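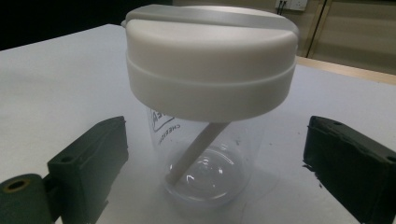
**Ticket n° 2802 – Bocal à couvercle large : fermeture défectueuse**
Service demandeur : cuisine partagée, site Ledier
Fournisseur : Hinlow
Priorité : normale
Statut : en attente de pièce

## Objet de la demande

Le service demandeur signale que le couvercle blanc du bocal transparent ne se maintient plus en position fermée. Lorsque le bocal est soulevé par la barre supérieure, le couvercle se détache du corps. Le défaut a été constaté à 2 reprises, la seconde un mercredi, lors du rangement du soir.

## Vérifications effectuées

- Corps en plastique : lavage à l'eau tiède, séchage complet, contrôle du bord supérieur au doigt. Aucun éclat relevé.
- Couvercle : nettoyage de la face interne de la bague. Un dépôt sec a été retiré, sans amélioration de la tenue.
- Essai à vide, sans le bâtonnet habituellement rangé à l'intérieur : résultat identique.
- Essai avec un couvercle de rechange de marque Selten : diamètre incompatible.
- Seize ouvertures et fermetures successives : le couvercle a cédé à la neuvième.

## Analyse

L'usure du joint interne constitue l'hypothèse retenue. Le passage au lave-vaisselle, pratiqué jusqu'en mai, a pu y contribuer. L'inscription imprimée sur le corps ne comporte pas de référence exploitable pour la commande ; les dimensions ont donc été transmises au fournisseur.

## Consignes provisoires

Le bocal doit être porté par le corps, à deux mains. Il est demandé de ne pas y entreposer de denrées sèches en vrac jusqu'au remplacement du joint. Le lavage s'effectue exclusivement à la main.

## Suite donnée

Demande de joint adressée à Hinlow, copie au magasin Dalgleish. Le ticket sera clos après réception de la pièce et nouvel essai par le service demandeur.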